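Section 3. Planning and Budgeting Before You Order

Read this before the purchase form. Not after. Most of the returns we handle at Clustisden start with a skipped site plan.

Applies to the Tatow two-arm unit, all bases. For the Drunska lift column see Section 4.

3.1 What you need on hand

Tape measure. Floor plan, hand drawn is fine. Last electric bill. Name of whoever signs off on spending. The worksheet from the back of this manual (revised 6/8/22, throw out older copies).

3.2 Measure the site

1. Measure the narrowest point of every aisle and doorway on the route. Write down the smallest number, not the average.
2. Open all cabinet doors and appliance doors. Measure again.
3. Check counter height at both ends. Old buildings slope.
4. Mark outlets on the plan. The charging dock needs its own outlet, no power strips.
5. Note every change in flooring, plus any thresholds.

NOTE: Door frames count. Measure inside the frame, not wall to wall.

CAUTION: Do not order on the basis of a realtor's floor plan. We will not cover return freight for a unit that doesn't fit thru the door.

3.3 Work out the budget

1. Start with the quote for the base unit and arms. Quotes come from Vitória Esteves in sales and are good for one budget quarter.
2. Add grippers. The parallel gripper is the default. Get a spare set of finger pads, they wear.
3. Add the dock, freight, and install.
4. Add simulation seats. One per person who will write or check tasks. Sharing a login slows everybody down.
5. Add 5 days of staff time for training. People forget this line every time.
6. Add 7 percent for the stuff you missed.

Minimum worksheet entries:
Base and arms: from quote
Finger pads, spare set: 200
Dock cable, long: 247
Freight: from quote
Simulation seats: per user
Staff time: your own rate

NOTE: Prices on the worksheet are in dollars and don't include tax.

3.4 Run the layout in simulation first

Do this before money moves. Cheapest step in the whole section.

1. Send your plan and measurements to Rosário Garcia at the planning desk.
2. Wait for the Fonseca layout file. Load it.
3. Pick the robot's own view, head height.
4. Put in the things that normally sit around. Counter items, floor items, all of it.
5. Reach both arms out over the counter and over the floor. Save a view of each.
6. Mark anything an arm or the base could meet on the way.
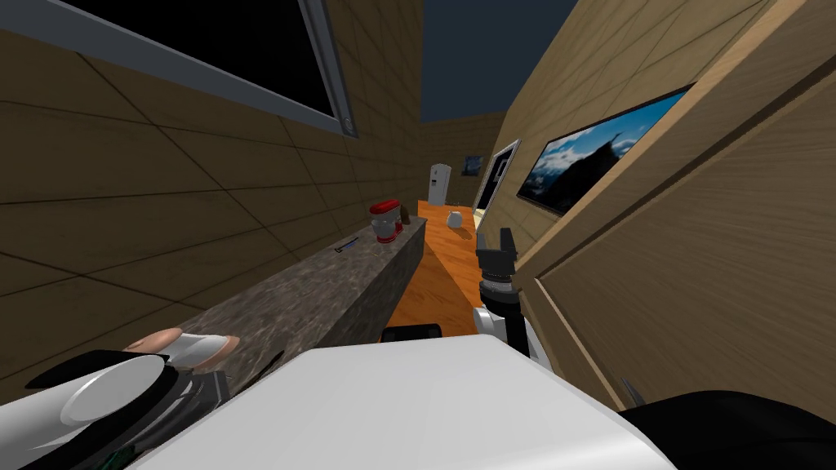

Budget for the whole route, not only the counter where the tasks happen. A site that looks roomy on paper gets tight once the arms are up and the base is in the aisle. Go thru your saved views and put a line on the worksheet for each trouble spot. With a long counter on one side, a cabinet on the other and the fridge at the far end, price out turning room as well as reach. A small item standing on the floor like the white one ahead of the gripper goes under floor clearing, and that's staff time, so it has a cost. The red mixer on the counter goes under fixed obstacles unless somebody agrees to move it for good.

CAUTION: A clean run in simulation is not a site approval. Approval comes in writing from the planning desk.

3.5 Submit

1. Check teh totals twice.
2. Attach the plan, the worksheet and the saved views.
3. Get the signature.
4. Send everything in one email. Split packets go to the back of the line.

Orders in by the end of April ship under the current quote. Later than that, ask for a new one.

Go to Section 4 if you're adding the lift column. Otherwise skip to Section 5, Receiving and Unpacking.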